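Un día en Petari: cómo practica un robot antes de trabajar de verdad

El viernes fui a la jornada de puertas abiertas de Petari y todavía me dura la emoción. Si nunca has visto un brazo robótico, piensa en tu propio brazo: tienes hombro, codo, muñeca y, al final, una mano. Un brazo robótico también tiene partes que se doblan, que se llaman articulaciones, y en la punta lleva una pinza. La pinza es su mano, aunque tiene menos dedos que tú y no puede hacerse cosquillas.

Nada más entrar nos dieron una pegatina y nos sentaron delante de una pantalla enorme. Yo esperaba ver tuercas y chispas (¡he visto demasiadas películas!), pero lo primero que nos enseñaron fue un simulador. Un simulador es parecido a un videojuego: el ordenador inventa un lugar, pone dentro un robot y calcula qué pasaría si el robot se moviera. Si se le cae una caja, no se rompe nada. Se pulsa un botón y vuelta a empezar.

El programa que usan se llama Flosta. Dentro de Flosta puedes poner al robot donde te apetezca, en una cocina, en un almacén o al aire libre, con árboles y cielo azul. A mí me encantó el del aire libre, porque parecía que el brazo se había ido de excursión.

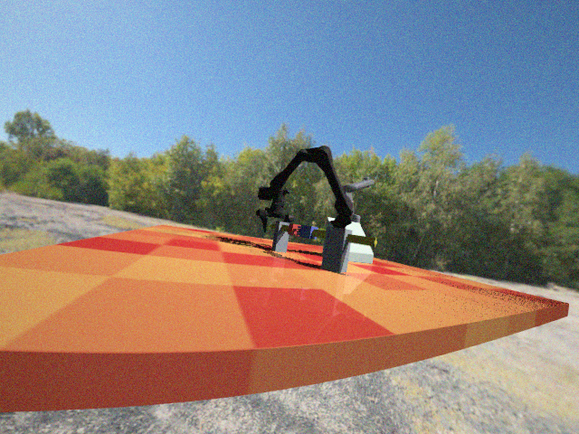 Una niña de la primera fila preguntó cuántas veces tiene que practicar el robot para aprender a coger una cosa. La respuesta nos dejó con la boca abierta: para la demostración de ese día, 1000 intentos. Los primeros 70 fueron un desastre, nos dijeron. El brazo cerraba la pinza en el aire, o empujaba las piezas, o se quedaba corto. Después de 400 ya acertaba bastante más. ¿Te acuerdas de cuando aprendiste a montar en bici? Pues algo así, pero sin rodillas peladas.

¿Y cómo sabe el robot si lo ha hecho bien? El ordenador le da puntos. Si la pinza se acerca al objeto, gana unos pocos. Si lo agarra y lo levanta, gana muchos más. El robot no se pone contento, claro, porque no siente nada, pero el programa va guardando los movimientos que dan más puntos y los repite cambiándolos un poquito.

Luego pasamos a la sala Clellitz, donde está el brazo de verdad, al que llaman Dudek. Había una raya amarilla en el suelo y no se podía pisar mientras Dudek se movía — yo me quedé bien lejos, por si acaso. Tenía que recoger un cubo de espuma y dejarlo en una bandeja. La primera vez se le resbaló y todos hicimos «¡oooh!». La segunda lo consiguió y aplaudimos como si hubiera metido un gol.

Pregunté por qué se le había resbalado, si ya había practicado tanto. Me explicaron que el mundo de verdad tiene sorpresas: la espuma se aplasta, la luz cambia, la mesa está un poco torcida. Por eso en el simulador también cambian cosas a propósito, como el color del suelo o el peso de las piezas.

La visita duró 55 minutos y se me hizo cortísima. Si quieres probar en casa, pídele a alguien que te tape los ojos y te vaya diciendo «derecha», «izquierda», «abajo», «¡cierra!» hasta que cojas un calcetín de la mesa. Yo tardé una barbaridad — y eso que tengo cinco dedos.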